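July
Posted by Ailsa Moffat

I'm after a second pair of hands! I run Trunent, a tiny home refurbishment outfit in Ravley (me, Gillespie Geddes on joinery, and a van that needs a good talking to), and we've got more kitchens and back rooms on the books than the two of us can manage before winter.

The job is part paint and filler, part measuring up, part drinking tea with people while they decide where the sink should go. I can teach you the first two. The tea bit you sort of need to have already, as we're in folk's homes for weeks at a time and they have to be able to stand us.

You don't need a certificate. If you've done up your own flat, or helped your uncle tile a bathroom and it's still on the wall, I'd like to hear about it. A driving licence would be a big help, the Masanja Road jobs are a pain by bus.

Pay is £2,432 a month before tax for a 36 hour week, and we start at eight. I'll put £228 towards boots and basic tools once you've done your first month. No weekends, unless a boiler's gone and somebody's got a baby in the house, and then you get the time back.

First up is a long thin terrace over in Rultberg where we're opening the kitchen into the dining room, then fitting a window seat and new curtains and covers for the lot. After that it's an attic bedroom for twins who can't agree on a colour (wish us luck).

To apply, drop me a few lines about a room you've changed and what you'd do differently now. Photos are fine, phone ones, nothing fancy. Ring the workshop on extension 879 if you hate writing, but try after four, when Gillespie has turned the saw off.

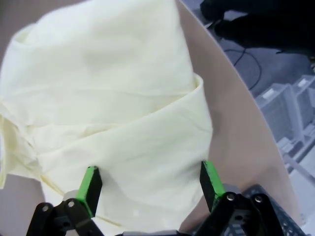 I'll get back to everyone by the end of the month, and I'd want you to come out with us for a paid day before either of us says yes. Bring lunch, there's no shop near the Rultberg house.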